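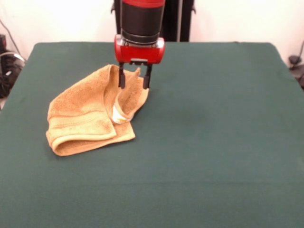 Kustidow タオルとリネンのページ

更新 2021年12月21日

年末の片付けの合間に更新。急いでるので文章は短め。宿で使ってるタオル類のまとめです。前のページは9月で止まってました、すみません。たたみ方の質問が何件か来てたので、その返事も兼ねて。順番はてきとう。

オレンジがかったベージュのタオル
パイル地。端のほうに織りのボーダー、うねが立ってるやつ。緑の布の上にくしゃっと置いたまま。たたむ前。

ボーダーのところ
指でさわると段がある。たたむときはここを目印に。端どうしを合わせるより、うねの線を合わせたほうが早い。私はずっとこれ。

パイル
しわの内側は色が少し濃く見える。表に返すと明るい。同じ色です。染めムラですか、と聞かれたけど違います。

台にかける布
深い緑。薄い色のタオルは緑の上だと端が見つけやすい。白い台だと目が疲れる。Broltovの生地屋で切り売り、889円。もう一枚買っておけばよかった。

たたみ方その1、三つ折り
縦に三つ、それから半分、また半分。棚に入れる用。輪になったほうを手前に。ボーダーは外側に出す派です。

たたみ方その2、くるくる
かご用。半分に折ってから端から巻く。最初をきつく、あとはふつうに。ゆるいと棚でほどける。ほどけたら巻き直し。めんどう。

たたみ方その3、お客さま用
三つ折りの上に小さいのを重ねるだけ。飾り折りはやめました。時間がない。白鳥も作らない。期待してた方ごめんなさい。

品質表示のタグ
内側に折り込む。表に出てると気になる人がいるみたい。切るのはなし、洗い方がわからなくなるから。切ってしまった分は裏に油性ペンで印。

洗剤
Hollardの粉。詰め替え一袋1,000円。液体も試したけど粉に戻った。量は袋に書いてあるより少なめで十分。入れすぎるとごわごわする。柔軟剤はなし。吸わなくなるので。

干すまえ
ふる。とにかくふる。パイルが起きる。10回くらいふってと言ってるけど、みんな3回でやめる。私もやめる。

干すとき
竿に半分でかけないで、前を長く後ろを短く。風が通る。冬は部屋干し、扇風機つけっぱなし。窓ぎわは結露するのでだめ。

しまう場所
二階の廊下の棚、上から順に大・中・小。奥から入れて手前から使うと同じのばかり減るので、洗ったのは下に差し込むこと。これ守ってほしい。ほんとに。

色わけ
ベージュ系は洗面所、白は浴室、グレーは掃除いき。迷ったら洗面所に。

古くなったら
糸が出てきたのを引っぱらない。はさみで切る。ボーダーのわきから薄くなってくるので、光にすかして確認。薄ければ四つに切って雑巾。端はぬわない。

買い足し
Bjarnasonのカタログ、品番244のフェイスタオル。在庫がなければ似た色でOK。一枚1,000円までで。まとめ買いすると送料がかからないので、年明けにシーツと一緒に頼む予定です。

よく聞かれること

新品は洗ってから使うのか
洗います。一回目は糸くずがすごいので、ほかのものとわける。黒い服と一緒にして泣いた人がいます。私です。

アイロンは
かけない。ボーダーが縮んで波打ってきたら、ぬれてるうちに手で引っぱって伸ばす。それでもだめならあきらめる。

乾燥機は
雨の日だけ。途中で出して、最後は部屋で乾かす。全部乾燥機だと縮みが早い気がする。ちゃんと比べたわけじゃないです。

たたみ方その1の縦三つ折りはDivina Mercadoさんに教わりました。前は四つ折りで、棚からはみ出てたんですよ。感謝。三つ折りのほうが角もそろいやい。

次回はシーツとまくらカバー。ゴムが入ったシーツのたたみ方、まだうまくできないので練習してから載せます。掛け布団カバーは裏返して角をつかむやり方で。これも途中。

写真はまた足します。大きいサイズがほしい方はメールで、件名に「タオル」と入れてくださいい。返事は年明けになります。

もどる　前のページ　リネン一覧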